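# 马桶里水线附近那圈黄褐色的垢怎么去掉？装了电子马桶盖，不敢乱用药水

版块：家务与清洁 › 卫生间
发帖：Felista Khaemba，04/01/2024
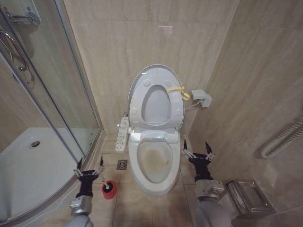

我搬进现在租的这套房子时，马桶里就有垢了，房东Marek Dvořáček说前面的租客也刷不掉。我自己对付了很久，颜色比刚搬来时浅一点，但大面积的还在。垢集中在桶下半截，水线上下都有，黄里带褐，桶沿和外面都是白的，釉面也还亮，所以站在门口看还过得去，一掀开盖子就很难看。家里来人我都不太好意思让人用这个卫生间。

先说我试过的：

- 普通的洁厕液，超市里最便宜的那种，沿桶沿挤一圈，等一会儿再刷。表面的滑腻没有了，颜色基本不动。
- 小苏打加白醋。冒了一阵泡，很热闹，冲掉以后跟原来一样。
- 含氯的漂白水，单独用的，泡了一夜。早上看着像是白了一些，过了几天又回到原样，我怀疑只是把表面那层漂淡了。
- Hrnčiar牌的蓝色洁厕块，挂在水箱里。水是蓝的，看不见垢，这个算不算解决我就不说了。
- 塑料毛的马桶刷，就是旁边红色桶里那把，刷到手酸。

手摸（戴手套）那一片，能感觉到不平，有点像砂纸，跟上面光滑的地方完全两样。

现在的麻烦有几处，一起问了：

第一，用酸会不会伤釉面？有人劝我直接买强酸，说一倒就干净。我查了一下，同一种东西有人说好用，有人说把桶毁了，看得我不敢下手。

第二，电子马桶盖怕不怕酸？座圈和盖子是塑料的，后面的铰链壳子也是，左边还连着一长条控制面板，上面全是按键。药水有味道会往上走，我担心熏久了塑料发黄，或者里面的东西锈掉。要不要把整个盖子拆下来再弄？我没拆过，说明书也没有，房东也找不到了。

第三，卫生间很小，没有窗，只有一个排风扇，风力一般。地上还有个方形的镀铬地漏，离马桶很近，溅上去会不会花？

第四，弄干净以后怎么不让它再长？我们住在Rokavberg，这边水很硬，烧水壶几个星期不除垢就一层白。

我不想为这个换马桶。问过Sondura的上门保洁，报价3000，包括整个卫生间深度清洁，不肯单做马桶。这个价钱我宁可自己慢慢弄。

谢谢各位。

---

### Vendula Slanina

你摸着像砂纸，那就是水垢，学名叫碳酸钙之类的矿物沉积，再把尿液里的东西和铁锈色的杂质一层层裹进去，所以发黄发褐。漂白水只能漂颜色，矿物一点都不会掉，过几天又染回来，跟你说的情形对得上。小苏打加白醋是互相中和，冒泡的时候酸已经用掉了，剩下的差不多是盐水。白醋单独用有效果，但是浓度太低，又被桶里的水冲稀了，厚的垢要泡很多次。

我家从前那只桶比你这个严重，住的也是硬水地区。我用的是食品级柠檬酸，粉末状的，烘焙店和杂货店都有，便宜。做法写细一点，你照着来就行。

**开始之前**

1. 先想清楚漂白水的事。你用过含氯的，洁厕块里也可能含氯，务必把水箱里的洁厕块取出来，多冲几次水，隔一天再上酸。酸和含氯的东西碰到一起会放出氯气，你那个卫生间没有窗，这一条要当真。
2. 电子马桶盖断电。插座就在右边墙上，有根细白线下来，把插头拔掉。拔之前手擦干。断电以后冲洗杆不会因为误碰按键伸出来，你低头刷的时候被喷一脸是小事，把酸水溅到喷头上就不好了。
3. 座圈和盖子一起竖起来，靠着后墙。确认靠得稳，自己不会落下来。
4. 戴橡胶手套，最好戴眼镜。排风扇开着，门也开着。

**把水弄低**

这一步很多人省掉，结果白费一包柠檬酸。桶里存着的水会把酸冲稀，而且垢在水线上面的那部分根本泡不到。

关掉进水的角阀，冲一次，水箱就不再补水了。然后用马桶刷往排水弯里一下一下地推，把存水往下压，水位会降下去一截。剩下的用旧杯子舀，或者用旧海绵吸，吸出来的倒进桶里带走，不要倒地漏。不用弄到一滴不剩，露出大部分垢就够了。

注意水封的水少了以后下水道的味道会上来，所以这件事不要做到一半出门去。

**泡**

柠檬酸用温水化开，不要用开水，陶瓷突然受热会裂。调浓一些，搅到底下还剩一点化不开的颗粒就差不多了。把它倒进桶底，刚才露出来的侧壁光靠倒是挂不住的，要贴纸：厨房纸撕成条，在柠檬酸水里浸透，一条一条贴在有垢的地方，压平，不要留气泡。纸的作用就是让酸一直贴着垢。

然后等。我等了2个小时，中间补过一次，用勺子舀了酸水淋在纸上，纸干了就没用了。

**刷**

把纸揭下来扔进垃圾袋，不要冲进马桶，厨房纸不像卫生纸那样会散，会堵。

先用普通刷子刷，能下来的就让它下来。这时候垢表面是软的，会有黄浆。剩下的硬块，用湿的浮石棒轻轻磨。浮石棒一定要先泡透水，桶壁也要是湿的，干磨会留划痕。磨的时候只用很小的力气，听到刺耳的声音就停下来。如果不放心，就不用浮石，再泡一轮。

**收尾**

打开角阀，冲几次。桶沿底下那圈出水孔也照顾一下，那里常常有垢往下流颜色，人坐着站着都看不见，拿个小镜子照一照就知道了。如果有，一样用浸了酸的纸卷成条，塞在桶沿下面。

你的几个问题：

釉面：柠檬酸是弱酸，泡几个小时对完好的釉面没有影响。强酸（盐酸那类）我不建议你在没有窗的房间里用，烟气很冲，金属件也遭殃。釉面如果早就被人用钢丝球刮花了，垢去掉以后那一块会发涩发暗，那是恢复不了的，也更容易再挂垢，只能勤快一些。

马桶盖：柠檬酸几乎没有挥发的酸雾，不用拆盖子。溅到塑料上的，马上用湿布擦掉，再用干布擦一遍。控制面板按键的缝里不要喷任何液体，布拧干了再擦。座圈背面那几个小缓冲垫和边缘的棱容易藏东西，趁竖着的时候一起擦了。

地漏：镀层怕酸久留。在上面盖一块旧湿毛巾，做完拿走，用清水冲一下。瓷砖如果是釉面的，溅几滴不要紧，缝里的勾缝剂会被酸吃掉一点，所以也是随溅随擦。如果是天然石材，那就要很小心，石灰质的石头碰到柠檬酸会失光。你家墙上那种大理石花纹，我分不出是石头还是印花的砖，你问一下房东再动手。

以后怎么保持：每周临睡前撒一勺柠檬酸粉在水里，第二天早上刷两下冲掉。硬水没有别的办法，矿物每天都在往上面沉，薄的时候擦掉最省力。

> **Felista Khaemba：** 写得太细了，谢谢！墙我问过了，房东说是普通瓷砖。角阀在哪里我找到了，可是拧不太动，会不会拧坏？

> **Vendula Slanina：** 拧不动就别硬拧，老角阀拧断了就要叫人来。可以不关阀：先按我说的用刷子把水压低，只要你不冲水，水箱不会往桶里补水。做完直接冲就行。就是中途千万别习惯性地按下去。

> **Felista Khaemba：** 明白了。我给按钮上贴一张纸条，家里还有别人。

---

### Kamil Charvát

用可乐。一大瓶倒进去过夜，第二天刷。我妈一直这么弄的。

> **Nam-gil Sun：** 可乐里的磷酸很稀，还有糖，倒进去黏糊糊的。薄薄的新垢也许能下来，已经摸着像砂纸的就算了。一大瓶可乐的钱能买不少柠檬酸。

> **Kamil Charvát：** 我们家是干净的。

> **Vendula Slanina：** 你们那边水软吗？

> **Kamil Charvát：** 不知道，没量过。

---

### Nam-gil Sun

柠檬酸那篇写得很好，我补充几处，主要讲马桶盖。我以前在建材店的卫浴柜台干过，客人拿回来修的盖子，多半是清洁时弄坏的。

**断电以后先别急着往上浇水。** 不同型号断电后的情况不太一样，有的水阀是关着的，有的水箱里还存着一点温水，动一动会从喷头滴出来。滴就滴，拿块布接着就行。要紧的是插头拔下来以后放在哪里。别让它垂在地上，也别搭在马桶边上，用胶带或者夹子固定在高一点的地方，等你冲完擦完，手和插头都干了再插回去。如果你家那个插座是带盖的，盖子合上。

**座圈竖着要看它停不停得住。** 带缓降的盖子用久了阻尼会松，靠在墙上看着没事，你刷的时候胳膊碰一下，它就慢慢下来了。下来的时候你手里正好是一把沾着酸的刷子，就会蹭一圈。找人扶着，或者你自己留个心。不要往后硬掰，想让它靠得更紧，铰链那里是塑料卡扣，掰断了整只盖子都要换，配件常常单卖不到。

**到底要不要拆。** 只处理桶里的垢，不用拆。但如果你翻起座圈，发现后面铰链壳子和陶瓷之间的缝里也是黄的，那就值得拆一次，那个地方不拆是擦不到的，味道也多半从那里来。大部分一体的盖子是滑轨安装：侧面有个按钮，按住，整个往前拉，就下来了。进水软管够长的话不用拆管子，把盖子搁在旁边铺了毛巾的凳子上。软管短就别勉强。找按钮的时候看两侧靠后的地方，你家左边有控制面板挡着，按钮有可能在另一边，也有可能在面板下面，要弯腰看。没有说明书的话，盖子背面或者底下一般贴着型号标签，照着型号上网找，或者打厂家电话。

拉的时候要平着拉，别翘。我见过有人一头先出来，另一头还卡在轨道里，硬拽，结果底板的螺丝松了，装回去以后坐着左右晃。

**关于药水。** 塑料座圈怕的东西里面，洁厕液其实排得很靠前。很多人挤洁厕液的时候顺手在座圈上也挤一道，擦完看着挺白，过半年表面就起细纹，再后来发黄。座圈用洗碗的中性洗涤剂就可以，稀释了，软布。酒精也少用。带颗粒的去污膏不要碰。

喷头自己有清洁功能的，等桶里全部处理完，通上电再让它伸出来洗。喷头上有水垢的话，拿棉签蘸一点稀的柠檬酸水，点在喷孔上，等5分钟，用软牙刷轻轻刷，再用清水擦掉。手不要扳它，马达的齿轮很小。

**浮石棒我有保留。** 有的釉面能受得住，有的受不住，买回来的浮石棒也有粗有细。真要用，先在水面以下不显眼的地方试一小块，冲干净，手指摸一下，跟旁边一样滑再继续。我自己更愿意多泡几次。还有一种办法，是用旧塑料卡的直角去铲，泡软以后大块的能成片铲下来，塑料比釉软，刮不花。铲的时候角度要平，像刮墙皮那样。

**有一种商品可以考虑**，Kovance的除垢凝胶，酸性的，稠，能挂在侧壁上，省了贴纸的工夫。我在柜台卖过，客人反映不错，味道也不大。它的说明上写的是停留时间不要超过90分钟，照着做，别因为垢厚就让它过夜。用它的时候也一样，跟含氯的隔开。价钱比柠檬酸高，你要是嫌贴纸麻烦就值，不嫌麻烦就没必要。

**马桶刷本身。** 说一个跟你的问题有点远的。刷子长年插在筒里，筒底积的水是脏的，刷子上的毛也弯了，刷到桶壁上是软塌塌的，使不上力。处理老垢之前换一把新的刷头，毛硬挺一点的，效果差很多。旧的那把可以拿来推水，用完扔掉。筒倒空，用热水和洗涤剂洗，晾干再用。平时刷完，把刷柄夹在座圈下面，刷头悬在桶里沥一会儿水再放回去，筒里就不容易积水。

**水硬的事。** 在Rokavberg这样的地方，有条件可以请人在进水管上装个软水器，租房就别想了。马桶每天都有人用的话，垢长得反而慢一些，最怕的是出门一阵子，水在那里慢慢蒸发，水线往下退一点就留一圈。我去年七月出门回来就是这样，走之前干干净净，回来多了一道。现在我出远门之前会先撒一把柠檬酸粉在水里，回来刷一下就掉。

再有一点，如果水线附近的颜色总是从某一个点往下流，像一条尾巴，那要看水箱是不是在漏水，密封垫老化以后会一直有细细的水流下来，流到哪里，哪里就长垢。滴几滴食用色素在水箱里，先不冲，过一阵去看桶里的水有没有变色。变了就是漏，换个密封垫，房东应该出这笔钱。

> **Felista Khaemba：** 滴色素的办法我晚上试。如果漏的话，是不是要先修了再除垢？

> **Nam-gil Sun：** 先修。不然你把水压低了它又慢慢涨上来，酸一直被冲稀。修好了再泡。

> **Vendula Slanina：** 同意先查漏。塑料卡这个主意好，我那时候不知道。

> **Felista Khaemba：** 试过了，滴的是红色的，桶里的水没有变色，应该不漏。柠檬酸已经买了，漂白水停了好几天，洁厕块也拿掉了。新刷头还没买到合适的，买到就动手。

> **Kamil Charvát：** 食用色素会不会把水箱染了？

> **Nam-gil Sun：** 不会，冲几次就没了。

> **Felista Khaemba：** 第一轮做完，来报告一下。没关角阀，压低了水，贴纸，泡的时间按Vendula说的。揭纸的时候垢确实软了，用旧会员卡铲下来好几片，跟蛋壳差不多。水线上面那一段基本白了，底下靠近排水口的地方还有一块深的，大概是酸沉到那里以后又被剩下的水稀释了。座圈竖着一直没动，没用上人扶。打算隔一天再来一轮，底下那块专门多舀掉一点水。

> **Vendula Slanina：** 底下那块可以把柠檬酸粉直接撒上去，不化水，让它在原地慢慢化开。舀不干净也没关系。

> **Felista Khaemba：** 好，下一轮就这么做。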